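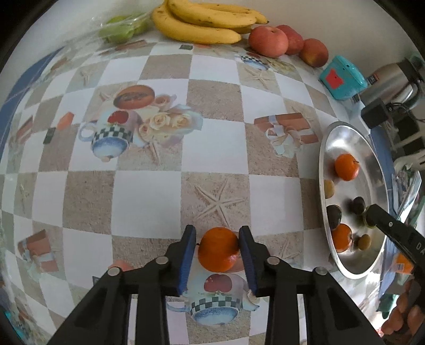
Report on a Visit to the Marora Open Day

Home | News | Visits and Reports | Events | Contact

The Marora residence and training kitchen opened its doors to outside visitors on May 21, 2025. Representatives of the Zerkton Household Studies Program attended at the invitation of the host. This report records the rooms visited, the activities observed, and points that may be of use to members planning a visit of their own.

Arrival and Reception

The building stands at the lower end of Kozma Street, 6 minutes on foot from the bus stop. Visitors were received in the entrance hall, given a printed floor plan, and divided into small groups. Our group had eight members, a comfortable number for the narrower rooms on the upper floor. Coats and bags were left in a side office, which was locked during the tour.

A short welcome address covered the history of the house and its present work. Marora offers courses in home management to adults who are setting up a household for the first time, or who are returning to one after a long absence. The courses deal with buying and storing food, preparing simple meals, caring for linens, and keeping a monthly budget. In the past year the house recorded 632 individual class attendances.

The Fruit Table

The first room on the tour was the dining room, where one table had been given over to fruit. A row stood along the wall at the back: small green fruits in a clear plastic bag, and next to them a bunch of yellow bananas whose peels had begun to show brown speckles. The tangerine, bright orange and lightly dimpled, drew a good deal of comment against the pale squares of the cloth.

The session held here concerned the keeping of fruit at room temperature. Participants were advised to look over their fruit daily, to use speckled bananas first, and to open plastic bags as soon as the shopping is brought home. Staff recommended storing citrus apart from bananas where space allows. A question was raised about refrigerating tangerines. The reply was that either method is acceptable for a few days, and that the refrigerator is preferable for a longer period.

The discussion then turned to quantities. Many new households buy fruit once a week and throw part of it away. The course proposes two smaller purchases in place of a single large one, and asks participants to keep a written record of what is discarded. Several members of our group felt that such a record would be a worthwhile addition to our own program, and copies of the sheet were requested.

Table Linens

The tablecloth in the same room was of interest to those members who teach the linens course. It is a checkered cloth of white and beige squares and covers the whole top of the table. Many of the beige squares have faint starfish printed on them, and the larger motifs include teapots in blue and white with a checkered band, gift boxes in orange tones, and a bouquet of cream-colored roses. A blue stripe forms part of the border.

Staff explained that patterned cloths are chosen for the dining room on purpose. A busy print hides small marks between washes – a practical matter in a room used by several classes a day – and it makes the table more inviting than a plain surface would. Cloths are rotated through the week and inspected for stains before they go into storage. The house method for fruit juice is to rinse the mark promptly in cool water and to treat it again before laundering. Members with experience of older fabrics noted that they would test a hidden corner first.

Pantry and Kitchen

The pantry is arranged by frequency of use, with daily goods at waist height and reserve stock above. Each shelf has a handwritten label showing what belongs there and when it was last checked. The labels were clear, though those on the top shelf were hard to read from the floor.

In the training kitchen, visitors watched a class prepare a vegetable soup and a fruit salad. Work was divided between two counters, and the pace was calm. Aprons, boards, and knives came from the Plukel kitchen set that the house issues to each participant at the start of the course and collects at the end. Ventilation was adequate, but the room became crowded once both the class and our group were present. We would suggest that future visitors enter in pairs.

The Upper Floor

The upper floor contains a laundry room, a sewing room, and a small library with 28 seats. The library holds cookbooks, household account books, and a set of folders in which past participants have left recipes. Visitors may read these on the premises. The laundry room was being repainted and could be seen only from the doorway.

Refreshments and Questions

Tea and coffee were served in the library. Questions from the floor dealt mainly with fees, the length of courses, and access for visitors who have difficulty with stairs. There is no elevator at present. Ground-floor classes can be arranged on request, and the office asks for notice in writing.

Points for Members

The next open day is planned for August, and places will be assigned in order of application. Members who wish to attend the fruit storage session should say so when they apply, as it is held in the morning only. Street parking is limited. The discard record sheet and the linen rotation chart have been placed in the program's reading file and may be borrowed for one week.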